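Jimmont: Aufräumen im Flur

Jimmont ist unsere Sammlung kurzer Aufnahmen rund ums Wegräumen: Schirme, Stifte, Flaschen, Schlüssel und alles, was sich sonst in einem Flur ansammelt. Angefangen haben wir mit 24 Gegenständen, inzwischen sind es fast 100, und es macht immer noch Spaß, neue dazuzulegen!

Stand: 3. März 2018
Orte: 3 Flure, alle mit Schrank und Fenster
Länge: höchstens 30 Sekunden je Aufnahme
Sprache der Notizen: Deutsch
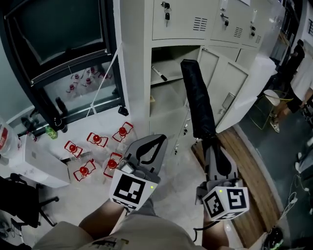

Schirme sind unsere Lieblinge, weil kaum ein Gegenstand so oft seine Form wechselt. Offen, halb offen, locker gerafft, eng gewickelt: Jede Form bekommt in der Liste einen eigenen Eintrag. Der schwarze Schirm vor dem hellgrauen Metallschrank läuft unter "zu, eng gewickelt", das offene Fach links unter "Ablage, offen". Kleinkram wie der Stift auf dem Fachboden wird mit eingetragen, auch wenn er in der Aufgabe keine Rolle spielt (genau solche Sachen machen einen Flur ja erst echt).

Noch dünn besetzt sind Handschuhe und Mützen, die kommen im August dazu. Taschen mit langen Riemen fehlen bisher ganz.

Die Liste pflegen Piyumi Hettiarachchi und Mizanur Miah. Korrekturen und Vorschläge für neue Gegenstände bitte direkt an die beiden, gern auch ganz kurz!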